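Grarkley quilters to show 50 quilts in January

The Grarkley Quilt Guild will hang 50 quilts at Nikholm Hall in January, with the oldest dating from 1949. Doors open at 10 a.m. and admission is free.

The 1949 quilt is a twin-size Nine Patch pieced from shirt cotton and feed sacks. It was lent by Riku Nagano, whose grandmother made it. The binding has been replaced on two sides – the rest is original.
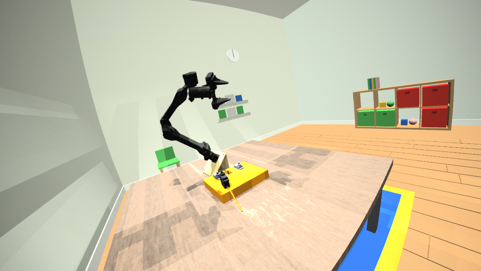 Guild president Vlasta Delić said members will also bring the group quilt they began last spring. It has 2430 pieces, all cut from scraps, and was quilted by hand over the winter and summer.

"We had planned on a smaller one," Delić said. "People kept bringing blocks, so we added another border."

Visitors can try English paper piecing at a table near the entrance. The workshop on curved seams is limited to 20 people and starts at 1 p.m. Sign up at the Somboon fabric store on the square. Bring your own rotary cutter and thread – machines will be provided.

Quilts for the show can be dropped off at the hall's side door until 6 p.m. the evening before. Each one needs a hanging sleeve and a label with the maker's name.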